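Blog > Running > Club nights

We use cookies to remember your settings and to see which posts get read. By carrying on you agree to this. OK / Manage

Last track night before the break

21st November

So the Kobori Harriers closed out the fall track season last night and I am typing this with my feet in a bucket of warm water, which should tell you how my 3,000 went. More on that in a minute, because the real story was the relay and I know half of you only clicked to find out whether we finally beat Genen.

We did! By a stride, maybe a stride and a lean, but we did.

Let me back up. If you're new, these club nights are pretty loose. You turn up, you write your name on the sheet by the gate, you run whatever you feel like running and then everyone stays for the 4 x 200 at the end because that's the one with the bragging rights. Genen Track Club have had those bragging rights for as long as I've been a member, and they are very nice about it, which makes it worse.

It was cold. Not snow cold, but the kind where you keep your sweats on until the starter gives you a look. I had on my old gloves and a hat I've been meaning to wash since summer, and I jogged two laps with Chie Noguchi, who was in shorts and a singlet and chatting away like it was July. She had already told me she was going to go out hard in the 3,000 and that I should not, under any circumstances, go with her.

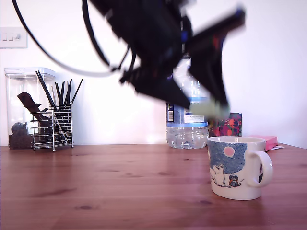

I went with her. For four laps it felt wonderful — I was floating, I was passing people, I was doing the math on a personal best and deciding which of my friends I'd text first. Then we came off the bend into the wind and my legs just sort of resigned. Chie kept going like nothing had happened. Isamu Iwasaki came by me, then a kid from Clillar in bright orange socks, then two more Clillar kids, and by the bell I was mostly trying to look like a person who had planned on an easy run.

Chie won the women's side and ran her best time of the season. I finished. Isamu waited at the line to high-five me, and I missed his hand completely, and he was good enough to pretend I hadn't.

There's a lesson in there about pacing and I've written it on this blog at least twice before, so feel free to go back and read one of those.

OK, the relay. Our order was Noboru Shimada, me, Isamu, then Chie on anchor. I know. I had barely got my breath back and suggested they find somebody else for second leg, and the answer was that everybody else had gone to get soup. So there I was in the changeover zone in borrowed spikes half a size too small (hence the bucket), hopping up and down, watching Noboru come around the bend level with the Genen guy and thinking please, please don't let me drop this thing.

I didn't drop it! It was an ugly exchange, kind of a grab and a fumble and a yelp, but the stick stayed in my hand and I ran as hard as I've run all year. I lost a couple of yards. Isamu got one of them back. He and Chie have been practicing their handoff on the grass behind the parking lot since September and it was gorgeous, she never even looked around, she just put her hand back and it was there.

Then she ran the Genen anchor down. She was behind at the top of the straight and still behind when they went past the long jump pit, and the whole infield was screaming, soup everywhere, and she got her chest over the line first. I've lost my voice. I was a fairly small part of this and I plan to talk about it until spring.

The prize is a tin of Plelier shortbread, by the way, the same as every year. We opened it right there on the infield and it was gone before the cones were in.
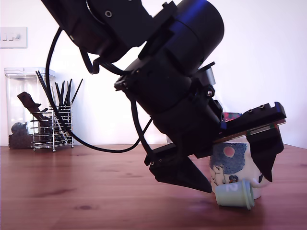 Tomoyo Shibata left a comment on last month's post saying we'd never win it with the second leg standing still at the changeover, and that whoever was running it needed to start moving when the incoming runner hit the mark and trust the hand to arrive. She added that she'd be happy to stand there and yell "go" if that helped. Well, Tomoyo, I had that in my head the entire time, and I did move. Possibly a little late. Come and yell at me in the spring anyway, I clearly need it.

No track now until the clocks change, so it's hills and mud for a while. Noboru Iwasaki is putting together a group for the river loop, easy pace, headlamps on, and you don't need to be a member to come along. Ask him at the clubhouse or drop me a note below and I'll pass it on. I'm taking the rest of this week off, and I owe somebody a clean pair of spikes.

Recent posts
Why I stopped wearing two watches
River loop: which bits flood first
Clillar away, and the bus ride home
Pacing, again
Soup after track night: my rankings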